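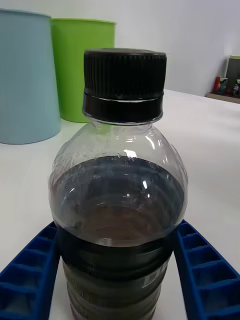
Fixing the pressure drop in my drip irrigation

The back row of tomatoes wilted again last summer, and I finally spent some winter evenings working out why. The short version is that I had too much thin tubing on one run and a filter I had not opened since I installed it. The long version follows, mostly so I have it written down before I put everything back together in spring.

The setup is a single hose bib on the north wall, a timer, a backflow preventer, a screen filter, a 25 psi regulator, and then half-inch poly mainline out to the beds. From the mainline, quarter-inch tubing runs down each row with inline emitters every 12 inches. There are 17 rows. Most of them are short. The tomato row is the last one, at the far end of the line, and it is also the longest.

Quarter-inch tubing is the weak point in nearly every home drip system I have looked at. The inside diameter is small, friction loss climbs fast with flow, and the usual advice is to keep any single run of half-gallon-per-hour emitter line under 30 feet or so. My tomato row was 70 feet. It was built that way because the row used to be shorter, and when I extended the bed I pushed a barbed coupler into the end of the old line and kept going. I did this twice.

I measured output by putting a straight-sided cup under an emitter near the start of the row and another under one at the end, then running the timer for an hour. The first filled to the depth you would expect from the emitter rating. The last had a puddle in the bottom. I repeated the test on the bean row, which is the next one over but a third as long, and the two cups matched closely enough that I didn't bother with a ruler.

So the mainline was delivering. The problem was inside the row.

The second fault was upstream. Hamidreza Karimi, who gardens two streets over and has been through three of these systems, asked me when I had last cleaned the filter. I had the old Trendura housing, the one with the cap that needs a strap wrench. The screen had a layer of fine tan silt on the downstream half and something green on the rest. With the screen out and rinsed, static pressure after the regulator was the same as before, but pressure with all rows open went up by 2 psi. That doesn't sound like much. On a system regulated to 25 it is worth having, and at the end of a long row it is the difference between an emitter that drips and one that sweats.

Static pressure tells you very little, by the way. I had checked it in November with a gauge on the end of the mainline and every valve shut, got a good number, and ruled out pressure as a cause. Put the gauge on a tee and read it with water moving.

The rebuild plan is as follows. The tomato row gets its own half-inch header down the length of the bed, with three short emitter lines teed off it. The longest of these will be 24 feet. I bought a 100 foot coil of half-inch, which leaves enough to replace the section by the gate that I have hit with a shovel. The tees are Ikton barbed ones, which fit tighter than the last brand. Warm the end of the tube in hot water first or you will bruise your thumbs.

I also looked at pressure-compensating emitters. They hold their rated flow over a wide range of inlet pressure and would have hidden most of this problem — though they still need a minimum at the inlet, and the last stretch of my old row may not have had it. I may use them on the slope, where elevation adds its own error. Every 2.31 feet of rise costs one psi, and the herb bed sits well above the bib.

The filter now has a flush valve on the bottom. Opening it for a few seconds at the start of each month should keep the silt down. The green growth is another matter, and I think the housing needs shade.

Still undecided: whether to split the beds into two zones. The flow total says I don't need to. The timer has a spare outlet, so I will probably run it as one zone until June and measure the cups again.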